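The burger bench

I have eaten a lot of bad burgers for journalism, but until May I'd never watched one get built by an arm bolted to a table while three grown adults held their breath over a slice of tomato.

The invitation came from Stellan Grønli, who tests grippers for a living and talks about them the way my dad talks about outboard motors. His outfit, Sida, does comparison work for companies that want to automate the fiddly end of food prep and don't know which hardware to buy. "Come and see the sandwich job," he wrote. "Bring lunch, you can't eat ours."

So I brought lunch (a meat pie, if you're wondering) and spent two days perched on a stool beside the bench, mostly in the way.

Three grippers were up for trial on the same arm. The Grilel is a slim two-finger number with hard, narrow tips. The Virnitz has soft silicone fingers that curl inward when you feed them air, a bit like a sea anemone closing on your thumb. The Badawi sits somewhere between the two, with stiff fingers, padded faces and a force sensor in each one. Every gripper got the same task: pull the pieces from the racks one at a time and stack them on the tray in order, bottom bun to top bun. Each had 200 attempts, with one fixed camera watching the lot.

I'd assumed the patty would be the tricky bit. Wrong! Patties are a doddle. They're chunky, they stand up on edge, and all three grippers plucked them out as if they'd been doing it for years. Cheese is where the swearing starts. The slices stand so close together that a fat finger can't get between them, and Stellan reckons half his working life has gone into the gap between one thin thing and the next thin thing.

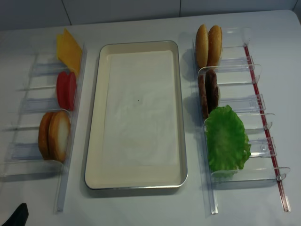

Ready for a run: cheese, tomato and bottom buns to the left of the lined tray, top buns, patties and lettuce to the right.

The racks are clear acrylic, and they caused a proper argument on my first morning. Clear is lovely for people, who can see at a glance what's in every slot. The camera is less keen, and it spent ages mistaking the edge of a divider for the edge of the food. One of the engineers wanted to paint the lot matte black. Stellan wanted to leave it be, on the grounds that any kitchen you sell to will have something shiny in it sooner or later. He won, or at least he was still talking when everyone else went for coffee.

I had a soft spot for the Virnitz, I'll admit. It picked up tomato slices with such tenderness that I felt a bit emotional. But it needed more elbow room than the slots allow, and on the cheese it kept coming up with both slices or none at all. The Grilel slid in beautifully and then pinched like a crab. Its bun halves came away with two neat dents, and one of the lettuce leaves ended up wearing a finger hole you could've hung a key on.

The Badawi got there in the end, slowly. A full burger took it 90 seconds, and I make one faster than that with a toddler on my hip. It also stopped dead 5 times on day two with a sensor fault, and every stop meant a restart and a fair bit of muttering. Still, it had the best tally for whole, undamaged stacks, and it was the only one that managed lettuce without folding it into a cigar.

By the time I left, the project log stood at 1,113 picks across all the warm-ups and proper trials. Stellan scrolled through it on his laptop while I finished my pie, stopping at the cheese failures to show me his favourites. He's asked for narrower pads on the Badawi, and he wants to run the cheese again when they turn up.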